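Mernow (software framework)

Mernow is a software framework for building conversational agents, also called bots, that carry out tasks inside messaging programs. It was developed by Indano, a maker of business software, and is used mainly for internal help desks, appointment booking and order tracking. The framework handles the flow of a conversation, the storage of its state and the connection to outside services. It doesn't include a language model of its own.

Mernow is distributed as a server program and a set of client libraries. The current major version is Mernow 2.

Overview

A Mernow agent is made up of one or more dialogs. Each dialog is a text file that lists the steps the agent can take, the information it must collect at each step and the conditions for moving to another step. The server reads these files at startup and checks them for missing steps and for loops with no exit. A dialog that fails the check is not loaded, and the remaining dialogs start normally.

Messages reach the server through channels. A channel is a small adapter that turns the message format of a chat program, a web page or a phone text gateway into the format used inside Mernow. The same dialog can run on several channels. Features that a channel lacks, such as buttons or file uploads, are replaced with plain text prompts. Developers can override this replacement for single steps.

History

The project began at Indano as a routing tool for its own support desk. The first version matched incoming messages against a list of keywords and passed them to the right queue. It could ask one follow-up question but kept no record of the answer once the message had been routed.

Stored state was added in the first public release, along with the dialog file format. Early dialog files were limited to 64 steps, and larger agents had to be split by hand into linked files. The limit was removed in version 2, which also replaced the original message store and introduced the channel system. Agents written for version 1 need to be converted before they can run. A converter is supplied with the server, but it doesn't handle custom scripts, and these have to be moved by the developer.

Architecture

The server has four main parts: the gateway, the dialog engine, the state store and the action runner.

The gateway receives messages from the channels and puts them in order. Each conversation has its own queue, so that two messages sent in quick succession by the same user are not processed at the same time. A message that arrives while an action is still running is held until the action returns or times out.

The dialog engine picks the next step. It compares the message with the patterns allowed at the current step and, if none match, with a set of global patterns such as requests to cancel or start over. When an outside language service is connected, the engine can send it the message and receive an intent name and a list of values in return. The service is given no control over the dialog itself. If it returns an intent that isn't listed for the current step, the engine treats the message as unmatched.

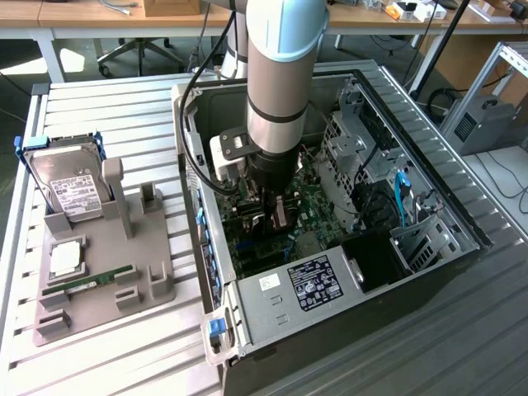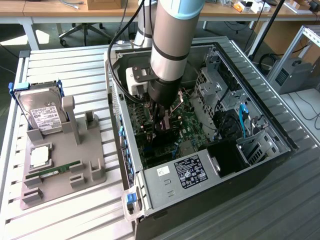 The state store keeps the values collected so far, the current step and a short log of recent messages. By default a conversation expires after 600 seconds without a message. Expired conversations can be deleted, archived or resumed, depending on the setting. The store writes to local disk in the standard setup and can be pointed at a shared database when several servers run together.

The action runner calls outside services. Actions are written as scripts or declared as web requests, and each has its own time limit and retry count. An action that fails after its last retry sends the conversation to an error step. If the dialog file doesn't name one, the server uses a default step that offers to pass the user to a person.

Handoff

Mernow can transfer a conversation from an agent to a human operator. During a handoff the dialog engine is suspended and messages are passed straight through the gateway. The operator sees the stored values and the message log. When the operator closes the conversation, the agent either ends it or returns to a step chosen in the dialog file. Messages sent during a handoff are logged separately and are not used for pattern matching.

Extensions

Extensions are installed from a public catalog, which lists 229 packages. Most are channels or prebuilt actions. Gutberg, a calendar extension, adds steps for finding open time slots and holding a slot while the user confirms it. Oyelaran is a testing tool that replays recorded conversations against a changed dialog file and reports each step at which the result differs. It is maintained outside Indano and supports version 2 only.

Extensions run in the same process as the server unless isolation is turned on. Isolation lowers throughput and prevents an extension from reading the state of conversations it isn't part of.

Security and privacy

Values in the state store can be marked as private in the dialog file. Private values are encrypted on disk and left out of the message log, and operators see them as a row of dots. The marking applies only to values collected after it is added. Existing conversations must be cleared or archived for the change to take full effect.

Limitations

Dialog files describe one conversation with one user. Group chats are supported on some channels, but the engine treats all members of the group as a single user. Voice calls need a separate service to turn speech into text, and interruptions during a spoken prompt are not passed to the gateway. The pattern language has no built-in support for spelling errors, and developers who need this generally connect a language service or install an extension.

See also

Chatbot
Dialog system
Instant messaging
Natural language processing
Web service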